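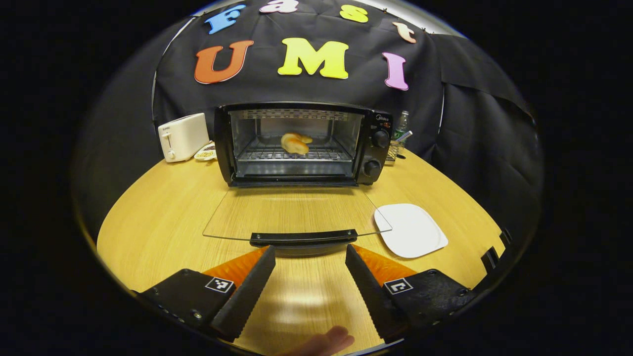

Ticket 693: oven task, bread not collected from rack
Opened by: Zerrin Sönmez
Assigned to: Dilek Altıntaş
Project: Melton, kitchen tasks
Status: open, August 2019

Symptom
Policy opens the door and reaches in, then closes the jaws short of the bread. Arm retracts with nothing held and carries on to the plate as if the grasp had worked. Same result with the rack one slot lower. No fault is logged.

Expected
Bread lifted off the wire rack and put on the white plate to the right of the lowered door.

Checked so far
Jaw calibration repeated. No change.
Tag detection on both fingers is good until the jaws pass the door line, then drops out on the left one. Raised exposure limit from 700 to 3000. Detection came back but the view of the rack washed out, so I have put it back to 700.
Replayed a hand demonstration from the Ersoy set. The recorded jaw width is correct all the way in, so the training data is not the cause.

Comment, Dilek Altıntaş
Please compare against a demonstration where the oven isn't involved. If the left tag still drops out we are looking at the tracker. If it holds, suspect glare from the glass door and the metal walls of the chamber. 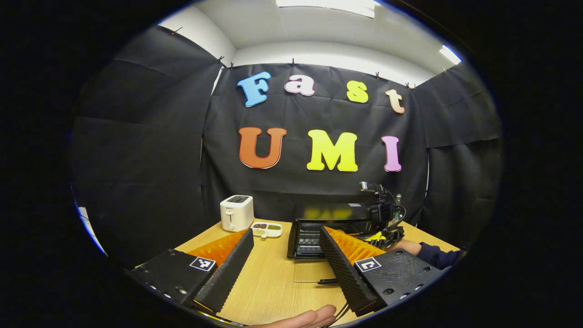 The tracker build matters too. Flevetti changed the default filter in July and the bench at Mivanville was still on the older one when I last logged in. Note which build you run.

Comment, Zerrin Sönmez
New build, no oven: both tags held for the full run. Old build, no oven: same. With the oven back, the left tag drops out on both. I'd call it glare.
On the wider question in the project review, I would not list the oven as a chore the machine can do. A person with the same gripper in hand manages it. The policy does not, and it can't tell that it has missed.

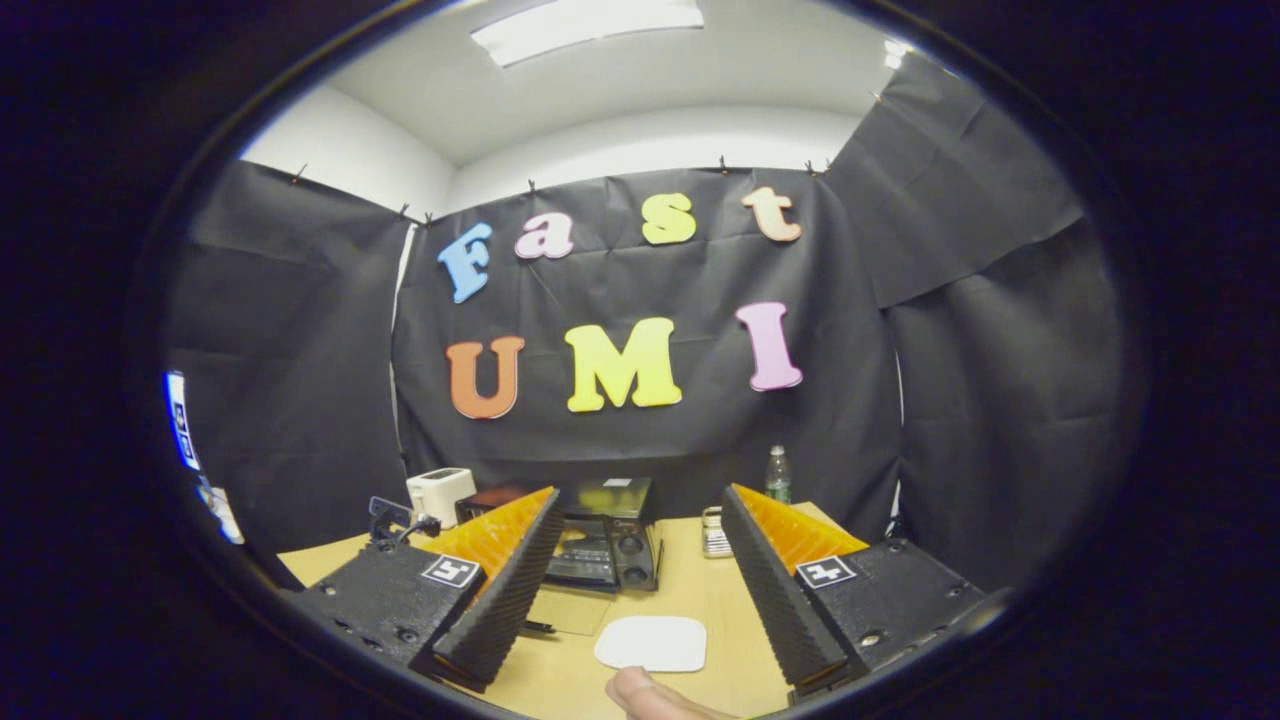
Next steps
1. Add a grasp check on jaw width before the arm leaves the oven.
2. Record 3 more sets of demonstrations with the door at different angles.
3. Retest on the new build only.
4. Leave the desk items task as it is until this ticket is closed.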